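객실 정리 팁 모음: 로봇팔과 같이 일하는 층에서

홈 > 일터 살림 > 객실과 침구

저는 Villalba 레지던스에서 객실 정리를 합니다. 한국어가 제 모국어가 아니어서 문장이 조금 딱딱할 수 있습니다. 이해해 주시기 바랍니다. 지난번에 올린 욕실 물때 글에 댓글로 "로봇이 들어온 뒤에 일이 어떻게 달라졌습니까"라는 질문이 여러 개 있었습니다. 그래서 이번에는 침대 주변 정리와 로봇팔에 대해서 같이 적습니다.

저희 건물에는 객실이 113개 있습니다. 로봇팔은 그중에서 장기 투숙 층에만 있고, 저희는 제어 프로그램의 이름을 따라서 그냥 Nemala라고 부릅니다. Nemala가 하는 일은 작은 물건을 집어서 옮기는 일입니다. 침대 시트를 벗기거나 베개 커버를 씌우는 일은 하지 않습니다. 그 일은 지금도 사람이 합니다.

침대 옆은 마지막이 아니고 처음입니다

예전에 저는 욕실부터 시작했습니다. 물을 뿌리고 세제가 불어나는 동안 침대를 정리하는 순서였습니다. 지금은 침대 옆 협탁을 제일 먼저 봅니다. 로봇팔이 움직이기 전에 협탁 위를 준비해야 하기 때문입니다. 처음 몇 주는 자꾸 욕실로 먼저 들어갔습니다. 손이 옛날 순서를 기억하고 있었습니다.

지금 순서는 이렇습니다.

1. 문을 열고 커튼을 끝까지 걷습니다.
2. 협탁 위의 컵과 물병을 치웁니다. 물이 든 것은 꼭 사람이 치웁니다.
3. 이불을 매트리스 안쪽으로 한 뼘 당깁니다.
4. 협탁에 남은 작은 물건이 서로 겹치지 않게 떼어 놓습니다.
5. 바닥 표시선 밖으로 나와서 시작 버튼을 누릅니다.
6. 그다음에 욕실로 갑니다.

3번을 빼먹는 분이 많습니다. 이불 끝이 협탁 쪽으로 늘어져 있으면 그리퍼가 천을 같이 물 수 있습니다. 얇은 이불은 특히 잘 물립니다. 저는 이불을 당긴 다음에 손등으로 매트리스 옆을 한 번 쓸어내립니다. 그러면 튀어나온 시트도 같이 들어갑니다.

휴대전화, 안경, 열쇠

손님이 방에 물건을 두고 나가는 일은 매일 있습니다. 전에는 물건을 손으로 들고 그 밑을 닦고 다시 놓았습니다. 간단한 일이지만 마음은 간단하지 않았습니다. 화면에 금이 간 휴대전화를 들 때는 숨을 참았습니다. 원래 있던 금인지 제가 만든 금인지 증명할 방법이 없습니다.

지금은 휴대전화처럼 납작하고 단단한 물건은 로봇팔에 맡깁니다. 한 번에 하나만, 무게는 600그램까지입니다. 관리실에서는 처음에 더 무거운 것도 괜찮다고 했지만 저희 팀이 이 숫자를 부탁했습니다. 두꺼운 책이 들다가 벌어져서 떨어진 일이 한 번 있었습니다.

안경은 맡기지 않습니다. 다리가 접힌 안경도 맡기지 않습니다. 열쇠는 고리가 크면 되고 작으면 안 됩니다. 귀걸이와 반지는 절대로 안 됩니다. 이런 것은 손도 대지 말고 그 주위만 닦으십시오.

휴대전화에 대해서 조금 더 적겠습니다. 똑바로 놓인 것보다 비스듬하게 놓인 것이 어렵습니다. 손가락이 두 개뿐이라서 잡는 방향을 물건의 방향에 맞춰야 합니다. 그렇다고 사람이 손으로 똑바로 돌려 놓으면 안 됩니다. 그러면 로봇팔을 쓰는 의미가 없어집니다. 저희는 새 동작을 쓰기 전에 언제나 시뮬레이션 화면에서 먼저 봅니다. 각도가 이상하면 그 자리에서 신청서에 적습니다. 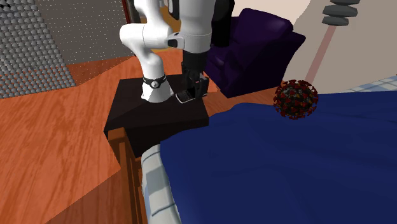 시뮬레이션 화면. 침대 옆 검은 받침 위에 비스듬히 놓인 스마트폰과 그 자리로 내려온 그리퍼.

화면을 볼 때 제가 확인하는 것을 적습니다. 먼저 손가락이 물건의 어느 쪽으로 들어가는지 봅니다. 그리고 팔의 아래쪽 마디와 침대 사이에 이불이 지나갈 자리가 있는지 봅니다. 기술을 아는 동료들은 물건만 봅니다. 객실 정리를 하는 사람은 이불과 시트를 봅니다. 둘이 같이 봐야 좋습니다. 저는 기계를 배운 적이 없는데, 제가 말한 것 때문에 팔의 쉬는 자세가 바뀐 일이 있습니다. 그날은 기분이 좋았습니다.

다만 화면 속의 천은 진짜 천보다 얌전합니다. 새로 빤 시트는 뻣뻣하고, 여러 번 빤 시트는 흐물흐물합니다. 화면에서 괜찮아도 객실에서는 처음 세 번을 옆에서 지켜보십시오. 손은 정지 버튼 가까이에 두십시오.

어두운 받침과 먼지

협탁 위에 검은색이나 진한 갈색 받침을 쓰는 곳은 먼지가 빨리 보입니다. 그런데 물걸레로 닦으면 자국이 더 많이 남습니다. 저는 다음과 같이 합니다.

마른 극세사 천을 먼저 씁니다. 한 방향으로만 밀고, 돌아올 때는 천을 듭니다. 손자국이 남아 있으면 천의 한쪽 귀퉁이만 물에 적셔서 꼭 짭니다. 그 부분만 닦고, 바로 마른 쪽으로 다시 닦습니다. 저희는 Tondex라는 중성 세제를 쓰는데, 어두운 면에는 원액을 쓰지 않습니다. 물 한 양동이에 뚜껑 하나면 됩니다. 세제를 많이 넣으면 면이 끈적해지고, 끈적한 면에서는 휴대전화가 잘 들리지 않습니다. 반대로 왁스를 바르면 물건이 미끄러져서 손가락 사이로 빠집니다. 그래서 왁스는 받침에 바르지 마십시오. 나무 옆면에는 발라도 됩니다.

나무 협탁의 옆면은 결을 따라 위에서 아래로 닦습니다. 판에 테두리 홈이 있으면 홈 안에 먼지가 모입니다. 면봉보다 마른 칫솔이 빠릅니다. 칫솔은 털이 부드러운 것으로 하고, 욕실에서 쓰던 것과 섞이지 않게 손잡이에 색 테이프를 감아 두십시오.

남색 이불에 보풀이 보일 때

진한 색 이불은 고급스럽게 보이지만 흰 보풀이 잘 보입니다. 원인은 대부분 수건입니다. 세탁을 맡는 Dodov에 물어보니 수건과 이불이 같은 건조기에 들어간 날이 있었습니다. 지금은 자루를 두 개로 나눠서 보냅니다. 진한 색 자루에는 매듭을 두 번 묶습니다. 글자를 읽을 필요가 없어서 바쁜 아침에 편합니다.

집에서 하신다면 이불을 뒤집어서 빨고, 건조기에는 마른 수건을 같이 넣지 마십시오. 빨리 마른다고 해서 넣는 분이 있는데 남색 이불은 하얗게 됩니다. 남은 보풀은 고무장갑을 끼고 한 방향으로 쓸면 모입니다. 테이프 롤러는 손님이 오기 직전에만 씁니다. 매일 쓰면 종이가 너무 많이 듭니다.

체크무늬 시트를 쓰는 방은 줄이 삐뚤어진 것이 금방 보입니다. 저는 무늬의 줄 하나를 매트리스 모서리에 맞추고 거기서부터 폅니다. 발쪽이 아니고 머리쪽 모서리부터 맞춥니다. 발쪽은 이불이 덮어 줍니다.

바닥의 표시선은 테이프보다 눈으로 기억하십시오

로봇팔이 움직이는 동안 사람이 서지 않는 자리가 정해져 있습니다. 처음에는 바닥에 노란 테이프를 붙였습니다. 마루에 붙인 테이프는 떼면 끈적한 것이 남습니다. 식용유를 천에 조금 묻혀서 문지르고, 그다음에 중성 세제를 묽게 탄 물로 닦으면 없어집니다. 오래 두면 마루가 어두워지므로 그날 안에 닦으십시오.

지금 객실에는 테이프 대신에 얇은 선이 마루에 그려져 있습니다. 그래도 카트를 밀 때는 잘 보이지 않습니다. 저는 안락의자의 앞다리를 기준으로 삼습니다. 의자보다 침대 쪽으로는 들어가지 않는다, 이렇게 외웁니다. 물론 손님이 의자를 옮겨 놓은 날에는 이 방법을 쓸 수 없습니다. 먼저 의자를 제자리에 돌려놓아야 합니다.

남은 시간에 대해서

로봇팔이 들어온 뒤에 한 방을 정리하는 시간은 25분으로 정해졌습니다. 전에는 정해진 시간이 없었고, 하루에 맡은 방을 다 끝내면 되었습니다. 좋은 점도 있고 싫은 점도 있습니다. 물건이 없어졌다는 전화를 받을 때 이제는 옮긴 기록이 있어서 마음이 편합니다. 허리를 굽혀서 협탁 위를 오래 보는 일도 줄었습니다.

싫은 점은 기다림입니다. 욕실이 일찍 끝났는데 팔이 아직 움직이고 있으면 침대에 갈 수 없습니다. 서 있는 것은 쉬는 것과 다릅니다. 그래서 저희 팀은 기다리는 동안 할 수 있는 일을 문 안쪽에 적어 붙였습니다.

현관 거울 닦기
옷걸이 방향 맞추기
수건 접어 두기
쓰레기통 봉투 갈기
문손잡이 닦기

이 일들은 전부 표시선 밖에서 할 수 있습니다. 중간에 멈춰도 괜찮은 일만 골랐습니다. 바닥 닦기를 넣었다가 뺐는데, 반쯤 젖은 바닥을 두고 침대로 가면 발자국이 남습니다.

나이가 많은 동료 한 분은 처음에 버튼을 누르지 않았습니다. 본인 손이 더 빠르다고 했고, 저도 그 말이 맞다고 생각합니다. 속도만 보면 지금도 사람이 빠릅니다. 그분은 요즘 시트 모서리 접는 방법을 새 직원에게 가르칩니다. 그 시간도 근무로 계산해 달라고 저희가 말했고 12월부터 그렇게 되었습니다. 로봇을 들이려는 곳에서 일하신다면 이런 것을 일찍 말하십시오. 기계가 들어온 다음에는 표가 이미 만들어져 있어서 고치기가 어렵습니다.

그리퍼 손가락 닦기

손가락은 하루에 두 번, 오전 11시와 퇴근 전에 닦습니다. 반드시 정지 버튼을 누르고 등이 꺼진 것을 본 다음에 합니다. 마른 천으로 안쪽 면을 닦고, 로션이나 음식 기름이 묻었으면 알코올을 천에 묻혀서 닦습니다. 손가락에 직접 뿌리지 마십시오. 관절 안으로 들어갑니다.

흰색 팔은 손때가 잘 보입니다. 광이 나는 면이라서 거친 수세미를 쓰면 흠집이 납니다. 안경 닦는 천이 제일 좋았습니다. 저는 100장 묶음으로 된 것을 사서 카트마다 나눠 넣었는데, 빨아서 다시 쓸 수 있으므로 아직 반도 쓰지 않았습니다.

댓글에서 자주 받는 질문

로봇팔이 있는 방에서 향 스프레이를 써도 됩니까? 저희는 팔이 멈춘 다음에, 창문 쪽에서만 씁니다. 손가락에 향이 묻으면 손님 물건에도 묻습니다.

충전 중인 휴대전화도 옮깁니까? 옮기지 않습니다. 선이 연결된 것은 그대로 두고 주위만 닦습니다.

집에서도 쓸 수 있는 방법이 있습니까? 협탁을 먼저 비우고 이불을 한 뼘 당기는 순서는 집에서도 편합니다. 저도 집에서 이렇게 합니다. 집에는 로봇이 없어서 욕실까지 제가 다 합니다.

다음 글에는 커튼 아랫단의 얼룩 빼는 방법을 쓰려고 합니다. 틀린 한국어가 있으면 댓글로 알려 주십시오.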